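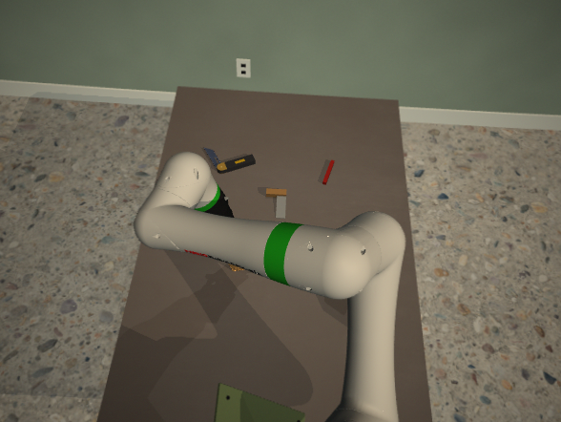 Can a robot arm learn a job from someone simply showing it what to do? Sometimes, for short jobs with a few loose objects, and only after a person has shown it far more often than most buyers expect.

News > Press releases > Robotics

3 min read

19 Nov 2025

Ornero publishes results of its teaching-by-demonstration trial and advises customers to wait

Ornero, which tests automation equipment for small manufacturers, has released the results of a trial of Parkance, a teaching package for tabletop robot arms. Parkance lets an operator record a task in two ways: by taking hold of the arm and moving it through the job, or by driving it from a hand controller at a separate desk. The recordings are then used to train the arm to do the job alone.

The package is sold on the claim that anyone on the shop floor can teach a new task in an afternoon. Ornero did not find this to be the case.

The task was a dull one, chosen on purpose. The arm had to pick small items such as blocks and hand tools off a table and set them down in a marked area. Operators recorded 600 demonstrations, first in simulation and then on a real bench. Those with no robot experience needed a good deal of practice before their recordings were fit to use, and many early ones were thrown out.

Hand guiding was the easier method to learn. It was also the more tiring, and operators tended to push the arm into positions that suited their own shoulders and made little sense for the arm. Remote control gave smoother recordings once people had got used to it. Judging depth on a screen remained a problem throughout, above all when the forearm hid the gripper from view.

In simulation the trained arm completed 90 of its 100 test runs. Ornero is wary of that result and asks others to be wary of it too. A simulated block has no dust on it, and the lighting in a simulated room stays where it was put. On the real bench the arm did worse, and it did worst with objects lying against each other or partly on top of one another. It would often close on both, or on neither, and carry on to the drop point regardless.

"We would like to be able to tell our customers that this works out of the box," Ornero said in a statement. "What we can tell them is that it works on the table it was taught on, with the things it was taught with. Move the table and you may well be starting again."

Ornero has asked the makers of Parkance to drop the word "afternoon" from their sales material, and to state how many recordings were used in each of their published videos. It had received no reply on either point when this release was prepared.

A second round of testing, under the project name Suvarna, began in September. It will look at whether a smaller set of careful recordings does as well as a large set of hurried ones, using up to 2000 runs across both methods. Idis, a packaging firm, is lending bench space and operators. Ornero has no commercial tie to the makers of Parkance and paid for its own licence.

Until those results are in, Ornero's advice to firms considering the package is to ask for a trial on their own bench with their own staff doing the teaching, and to keep a record of the hours it takes.

The full report, including the failed runs, is available from Ornero on request.

ENDS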